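Do You Need a Tea Subscription? I Tried One So You Don't Have to Wonder

Posted Oct 26, 2019

I signed up for the Sulel box in May, mostly to settle an argument. My brother-in-law had been getting it since the winter and would not stop talking about "single-garden" this and "spring flush" that, and I said, at his own dinner table, that I bet he couldn't tell it from the stuff in the yellow tin at the grocery store. He said I had no palate. I said I had a job and a mortgage. So here we are.

For anyone who has managed to avoid the ads, Sulel mails you a flat box of loose leaf tea every month. You fill out a taste quiz first. Mine asked whether I preferred "forest mornings" or "coastal evenings," and I clicked forest because I'm allergic to shellfish. It asked how adventurous I was on a scale that had no zero. At the end it told me I was a Wanderer. My brother-in-law is also a Wanderer. So is a woman I work with, who answered everything the opposite way to me, on purpose, because I asked her to. I would like to meet the person who isn't a Wanderer.

The first box had four packets in it and a card with a story on each one. I like a story as much as anybody, but these all had the same shape. There's a hillside, there's mist, there's a family who has been doing this for generations, and there's a very light hand with the actual details. No harvest date. No name of the garden on two of the four, which is strange for a company whose whole pitch is knowing the garden. I wrote and asked. A person named Prasanna Mollah in customer care wrote back the next morning, was very polite, and told me that one of the two was a blend. A blend of what, I asked. Of selected gardens. I don't blame Prasanna Mollah for any of this.

Then there's the brewing advice, where my patience really ran out. The card for the green tea wanted water at a certain temperature, a certain weight of leaf, a certain number of seconds, and then a second steep that was shorter than the first, and a third that was longer than both. I did it all with a kitchen thermometer for a week. Then I did it the way my mother does it, which is to boil the kettle, go answer the door, come back and pour. The careful cup was better. I'll give them that. Was it better enough to stand over a kettle with a thermometer before seven in the morning? It was not, and I suspect most subscribers quit measuring by the second box and just don't mention it.
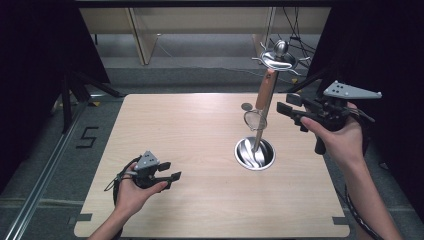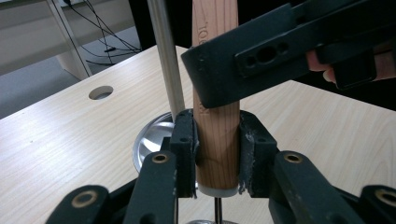

Now, the price. A box costs what I used to spend on tea in a season, and the packets are small. The website gets around this by talking in cups. It says you'll get 53 cups out of a box, and I have no idea who is drinking these cups. If you steep every spoonful three times, the way the card says, and count the third one (which tasted to me like a wet paper bag, pleasantly warm), then maybe. I steep once, sometimes twice, in a mug that holds what a mug holds. My box was gone well before the next one came, and I'm not a heavy drinker of anything.

They also lean hard on the reviews. When I signed up there were 1,396 of them on the page, and I went through a lot more than a grown man should. An awful lot were written before the person had tasted anything. "Can't wait to try it!" Five stars. "Beautiful packaging!" Five stars. The packaging is nice, sure. It's a heavy little box with a ribbon, and I now own several of them and have put rubber bands in one.

I did try the competition, to be fair about it. Stasen is cheaper and skips the stories, and what you get is plain black tea that is perfectly fine. Zovex sells you a sampler with 7 teas and then calls your house. I'm not joking, an actual phone call, asking how I was enjoying my "journey." I had opened one packet. The best of the bunch came from Sakalauskas, a shop two towns over that doesn't do subscriptions at all. You walk in, you point at a jar, the man scoops 100 grams of it into a bag and writes the name and the year on the front with a marker. I asked him how I should brew it and he said, "Hot." I've been back four times.

So could my brother-in-law tell the difference? We did it over Labor Day, three mugs each, my sister pouring with her back to us so we couldn't cheat. He got one right out of three. I got two right out of three and was unbearable for the rest of the afternoon, but let's be serious, you could flip a coin and do as well as either of us. He says his mug had soap in it. He has since upgraded to the two-box plan.

I don't think Sulel is a scam, and I want to be clear on that, because last time I wrote about a subscription (the socks) I got some emails. The tea is decent. A couple of them were better than decent -- the smoky one in the July box I would buy again if they sold it by itself, and they don't. That's my real gripe. You find the one you like and you can't get any more of it, and what you get in its place is another quiz asking if your mood has changed.

Canceling took three screens and a survey. One of the choices for why I was leaving was "I need a break from discovery." I picked "Other" and typed in the name of the smoky one. A week later they mailed me a coupon for a month of forest mornings, and it's on the fridge if anybody wants it.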